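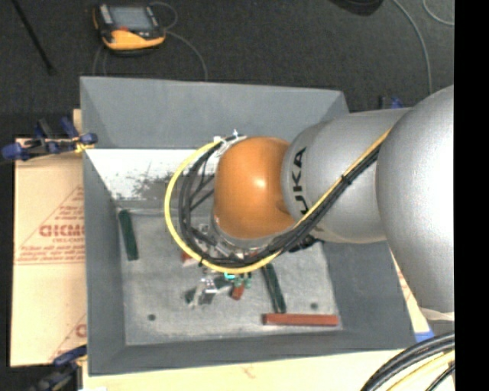
Bin-picking by subscription: Leltident opens its trial bench to smaller workshops

March 21, 2018

If you have ever stood at the end of a production line and watched a perfectly capable person spend a whole morning lifting parts out of a bin and setting them down again, you will understand why so many small manufacturers have been asking for help with the job. You will probably also know why so few of them have got any further than asking. The arm is only the start of the bill. After it come the gripper, the sensing, the software, the guarding and (the bit that tends to frighten people off) the weeks of somebody's time spent getting all of it to agree.

Leltident, which has been fitting out packing and machine-tending cells for a good while now, thinks it has found a gentler way in. The company has opened bookings for a service called Fernon, under which a workshop sends in a crate of its own parts and gets back a report on how well a robot arm can pick them out of a bin, before a penny is spent on equipment.

The trials are run on a bench built around a KUKA arm with a metal gripper, working over a large grey bin with sloping sides. Jobs can be as simple as a few coloured bars and blocks lying loose on the bottom, and Leltident likes to begin there even with customers who are itching to see a full load. The last few parts in a bin are often the awkward ones, the firm says, lying close to a wall or up against one another where the fingers have little room to get in, and it would sooner find out about that in the first hour than in the last.

From there the bin is filled up in stages. Each batch of parts is tried at 30 different starting layouts, and the standard package covers 900 picks in all. The report sets out how many of those were clean, how many needed a second go and which parts were left behind, with notes on whether a different gripper finger or a shallower bin might be worth a try. It is written in ordinary language, which we were very glad to see — we have ploughed through enough trial reports over the years to know how rare that is.

A little about the numbers, as they are what most readers will turn to first. The standard package is priced at £1,841, and a shorter check, meant for a single type of part, comes in at £608. Both prices include return carriage on the parts within mainland Britain. Neither includes the arm itself, of course, and Leltident is quite open that some customers will read their report and decide to carry on picking by hand for another year or two. It says it would be happy with that, and we are inclined to believe it, though naturally it hopes that a fair few will come back and order a cell.

For those who do, the second half of Fernon is a monthly hire arrangement put together with Moncrieff, the equipment leasing firm. The settings found during the trial are carried over to the hired cell, so the work done on the bench isn't thrown away, and the hire can be ended after the first six months. Vender, which makes bins and trays for the small parts trade, is offering its sloping-sided bins to hire customers as part of the same agreement.

There are some limits to bear in mind. Very shiny parts are accepted, but may need an extra day. Anything oily has to be cleaned before it is sent, and springs, loose wire and other things that tangle are not being taken for the time being — Leltident hopes to add them in October, once it has had a chance to try some different fingers. Parts should be rigid and small enough to be lifted comfortably in one hand, and customers are asked to include a few spares along with a drawing, or failing that a decent sketch with the main measurements on it.

We should have liked to see a little more about guarding and floor space in the sample report we were shown, as these are the questions that come up again and again in letters from readers with older, smaller buildings. Leltident tells us a page on both will be added for hire customers, and that anyone booking a trial can ask for it at no extra charge. It would be well worth doing so.

Bookings for Fernon are open now through Leltident's sales office, with results normally sent out three weeks after the parts arrive. Customers are welcome to come along and watch their own trial, provided they let the office know when they book.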